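About us

Hi, we're Skikudetti! I'm Nelu Voicu, and with Hadiza Garba I set up and look after two-armed robot cells for people who'd rather not do it themselves. We started at Hirnari with one bench and a very tired pair of wrists (the robot's, mostly mine too).

How we look after a cell

Every cell gets a visit after 100 hours, then again every 4,000. Hadiza does the cables first – she follows each one from the base to the wrist with her fingers and writes down anything stiff. I do the joint caps, the wrist rings and the gloves. Gloves wear at the fingertips long before anything else, so we keep six spare pairs in the van.

After that we run one arm at a time. Small, thin parts are my favorite check, as a weak finger shows up right away!
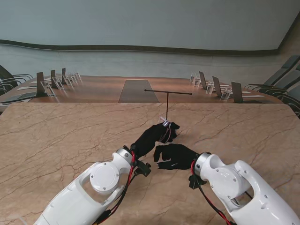 Left hand pinching a clear clip with the thin black rod upright, right hand flat on the marble.

Where to find us

The workshop is on the Cârstea side of the yard, behind Vuken. Ring the bell twice, we're usually at the back. Calls get an answer by 7 in the evening.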